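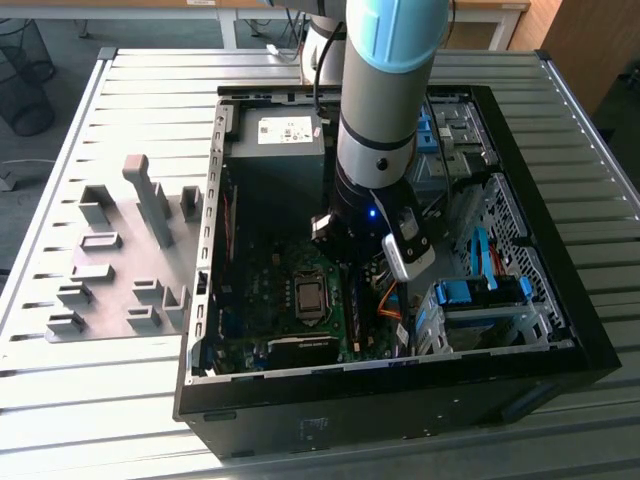
Second progress report, October, on the Sikerport evening language courses. Enrollment across Portuguese and Finnish stands at 215, which looks good on paper. I would not read much into it. Beverley Ellwood counts anyone who opened the first lesson, and the flashcard log says 1,476 cards were reviewed in the whole period, a thin total for that many learners. Aparecida Bragança has built her new Portuguese unit on household and workshop words, so learners now name everyday tools and appliances. They like it. Whether they can say a full sentence with those words is another matter, and the quiz does not test it.

Finnish is behind. Oona Pesonen has finished two of the case-ending lessons and wants them piloted before she writes more. I agree with her, though it puts us almost a month off plan.

Lunura's speech scoring remains the weak spot. Barry Kershaw ran the same recordings through it twice and got different marks. The supplier calls this normal variation. I would hold the second payment until they explain it.

Still open: audio for the verb tables, and Liam Blackburn's budget for tutors.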